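Housekeeping Assistant – Sernthorpe House, Nindby

Part time, 23 hours a week over 5 days. Permanent after probation. Closing date 02/11/2025

We're a small guest house with 9 bedrooms, run by Trestix Lets. Busy most of the year, very busy from March. Need someone who can get stuck in quickly and doesnt mind stairs – no lift here.

What you'd be doing

Changing beds, cleaning bathrooms, restocking tea trays. Laundry goes out to Sosa but towels are done in house. Hoovering landings and the guest lounge before 10 each morning. Sofas in the lounge need a going over too, the patterned covers come off for washing now and then and are a pain to get back on.

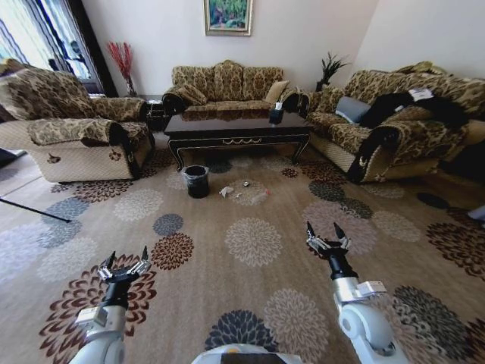
What we're after

Some cleaning experience, paid or not. Good timekeeping. Able to work alternate weekends, this one isn't flexible, sorry. Driving licence handy but the 39 bus stops at the end of the lane.

What you get

Hourly rate depends on experience, ask when you ring. Lunch on shift, uniform, free parking. Paid holiday, pro rata. Tips shared out monthly. Shifts start at 9 and rota goes up two weeks ahead.

How to apply

Short letter or CV to the front desk, or pop in after 2pm – mornings are hectic. Please say when you could start and give us one referance. Interviews at the house, with a paid trial shift for anyone we shortlist.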